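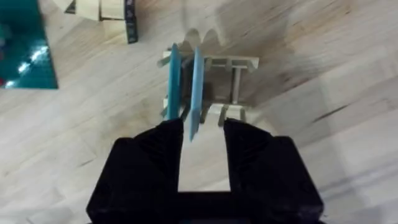 11月19日

今天继续做 Wovside 的评论功能。主要的问题还是老问题：设计师替换了一个画面的底图以后，评论的图钉跑到别的地方去了。上次我在这本笔记里写过，原因可能在 Selach 的坐标换算。今天我检查了，Selach 没有错，错的是我们自己保存的数据。

先写清楚现在的做法，方便以后看。用户在画面上点一下，我们保存两个数字，是点的位置除以底图的宽和高。也就是说，保存的是比例。底图换成同样大小的图时，图钉的位置是对的。底图变长的时候（比如列表页面增加了几行），高度的比例没有变，可是按钮的真实位置变了，所以图钉就往下移动。横向没有这个问题，因为我们客户的底图宽度一般不改。

我用 Nanusness 项目的副本做了测试。这个项目很合适，里面有很多长页面，评论也多。我选了他们的“订单详情”画面，上面一共有44条评论。换成新的底图以后，37条看起来还在合理的位置，7条明显错了。错的全部在画面的下半部分，这和上面的解释一致。最不好的一条，原来写的是“这个按钮的颜色太浅”，现在指着页脚的版权文字。读的人完全不会明白。

我考虑了三种改法。

第一种，保存绝对的位置，从画面的左上角开始算。很简单，旧数据也容易转换。缺点是底图的倍率改变时（一倍图换成两倍图）全部会错。我们的客户经常这样换，所以不能只用这个办法。

第二种，保存横向的比例，纵向的位置也除以宽度，不除以高度。这样倍率改变没有关系，页面变长也没有关系，只要新的内容是加在下面的。如果新的内容加在上面，还是会错，但是我觉得这个错误用户比较容易理解。

第三种，把图钉绑定到热区上。如果图钉放在一个热区里面，就跟着热区走。听起来最好，可是热区自己也有同样的问题，而且不是每个评论都在热区里。先不做。

我选择了第二种。下午改好了保存和读取的部分，代码在 pin-anchor 分支。旧的数据不批量转换，打开画面的时候再算：如果记录里没有新的字段，就用当时底图的高和宽算出来，然后写回去。这里有一个我要注意的地方：必须用“评论创建时”的底图，不能用“现在”的底图。我第一次写的时候用了现在的，结果和以前一样错。历史版本表里有底图的尺寸，可以查到，但是很早以前的项目没有历史版本。对这些项目，只能用现在的尺寸，没有别的办法。我在代码里写了注释。

改完以后，同一个测试再做一次。原来错的7条里面，6条回到了正确的位置。还有一条不对，看了历史以后明白了，这条评论指的是一个广告横条，新的设计里这个横条搬到了页面的最上面。这种情况程序没有办法知道，我认为可以接受。

另外一件事，拖动图钉的时候会保存太多次。我打开日志看，测试中只拖了一个图钉，慢慢地在画面上绕了一圈，日志就有956行，几乎都是保存请求。现在改成停止移动800毫秒以后才保存，松开鼠标的时候也马上保存一次。这样如果用户松开以后立刻关掉页面，也不会丢。我在 Chrome 和 Firefox 里试了，都可以。Safari 里关闭页面的时候请求有时候没有发出去，我还不清楚是 Safari 的问题还是我的写法的问题。写在下面的待办里。

等待时间为什么不选更短的：我也试过短一点的，用触控板的时候手指中间会停一下，然后再移动，这样又会多保存。长一点的话，别的成员看到的位置更新太慢，两个人同时看一个画面时感觉不好。现在这个值是中间的选择，如果有同事觉得慢，请告诉我，改起来只是一个常量。

关于 Entwistle：这是我们内部的通知服务，图钉移动以后它会给相关的人发邮件。我担心写回旧数据的时候它也当成“移动”，那么用户打开一个旧项目，就会收到一大堆邮件。我看了它的代码，它只看记录的更新时间，不看是什么字段改了。所以担心是对的。我没有改 Entwistle，只是在写回的时候不更新那个时间。这个做法有点不干净，因为那样更新时间就不是真的更新时间了。更好的办法是让通知看事件的种类，但是这要和做后端的同事先商量。

界面上还有一个小问题，顺便写下来。两个图钉很近的时候，上面的会盖住下面的，下面的点不到。以前底图换了之后图钉都散开了，所以没有人发现，现在位置对了，反而容易看见。我试了一个简单的办法：鼠标停在上面时，附近的图钉稍微分开。动画看起来不错，可是在触屏上没有“停在上面”这个动作。也许可以点第一次展开，点第二次打开评论。这样多一步操作，我不太喜欢。暂时没有提交。

文字也要改。现在底图替换完成时的提示是“图片已更新，评论保持不变”。这句话以前不太对，现在也不是完全对。我写了一句新的：“图片已更新。如果页面布局有变化，请检查评论的位置。”请中文比我好的同事看一下，是不是太长，“布局”这个词客户是不是习惯。英文和日文的版本等中文定了以后再翻译。

待办：
- Safari 关闭页面时的保存，换一种发送方式再试
- 没有历史版本的旧项目，找一个真的例子看看效果
- 写单元测试：一倍换两倍、下面变长、上面插入内容
- 和后端同事谈 Entwistle 的事件种类
- 图钉重叠的触屏操作，先画两个草图
- 帮助页面里“替换画面”那一节的截图还是旧的界面，要重新做

计划是这个分支在12月的版本里发布。如果 Safari 的问题那时候还没有解决，我建议把减少保存次数的部分拿出来，先只发布位置的修改。两个部分的提交我是分开的，拿出来不难。

补充：晚上又看了一遍读取的代码，发现底图宽度为零的时候会除以零。正常不会有这种底图，但是上传失败的画面在数据库里就是零。已经加了判断，这种画面不显示图钉，评论还是在右边的列表里可以看到。

分类：开发笔记 ｜ 标签：评论功能、底图替换、Wovside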